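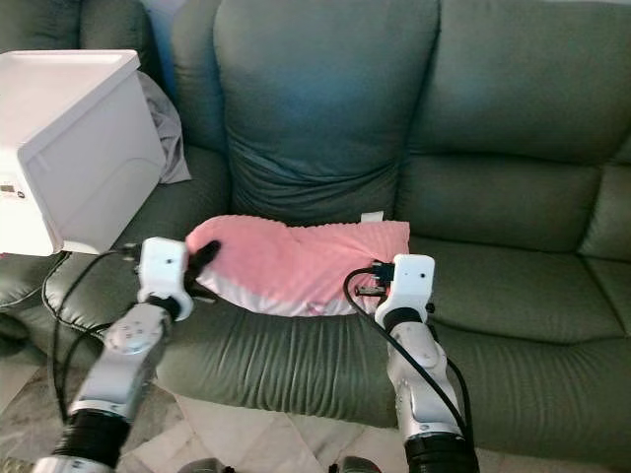 Grünes Ledersofa mit rosa Kissen

11. Februar 2023
Von der Projektleitung, Nachbarschaftshaus Sadolham

Zwischenbericht an die Ferex-Stiftung: Erzählcafé und Leseraum

Liebe Mitglieder des Förderkreises,

mit großer Freude und, wie Sie es von uns inzwischen gewohnt sind, wieder etwas ausführlicher als verlangt, berichten wir Ihnen über die vergangenen Monate. Seit der Eröffnung im Oktober haben wir 509 Besuche im Erzählcafé gezählt, und das, obwohl wir wegen der kaputten Heizung zwei Wochen schließen mussten. Besonders gut angenommen wird der Vormittag für Ältere, zu dem inzwischen auch Gäste aus Skikatport herüberkommen - manche nehmen dafür zweimal den Bus und bleiben dann natürlich auch zum Mittagessen.

Der Leseraum ist seit Dezember ebenfalls in Betrieb. Unser Bestand umfasst 846 Bücher, überwiegend Spenden aus dem Viertel, darunter erstaunlich viele Reiseberichte und eine fast vollständige Reihe alter Kochbücher. Die Ausleihe läuft vorerst über Karteikarten. Das Programm, das wir im Antrag vorgesehen hatten, ließ sich auf unserem alten Rechner leider nicht einrichten, und wir wollten dafür kein zusätzliches Geld ausgeben.

Aus dem Erzählcafé ist außerdem eine kleine Schreibgruppe entstanden, mit der wir so gar nicht gerechnet hatten! Sechs Frauen und Männer treffen sich alle zwei Wochen und bringen Erinnerungen an die frühere Weberei Iwasaki zu Papier, in der mehrere von ihnen gelernt haben. Zwei Texte haben wir im Januar bei einem Abend mit Tee und Kuchen vorgelesen, und es wurde spät.

Zu den Finanzen: Von den bewilligten Mitteln sind fast 2000 Euro noch nicht abgerufen. Der Posten für Honorare fiel niedriger aus als geplant, die Druckkosten dagegen lagen etwas darüber. Wir möchten Sie herzlich bitten, den Rest in das zweite Halbjahr übertragen zu dürfen - wir würden damit gern ein Heft mit den Texten der Schreibgruppe drucken lassen.

Offen ist noch die Frage der Öffnung am Abend, für die uns bisher eine zweite Aufsicht fehlt. Im Frühjahr führen wir dazu Gespräche mit der Gemeinde. Die Belege und die Teilnahmelisten gehen Ihnen mit getrennter Post zu.

Mit herzlichem Dank und vielen Grüßen aus Sadolham
Ihre Projektleitung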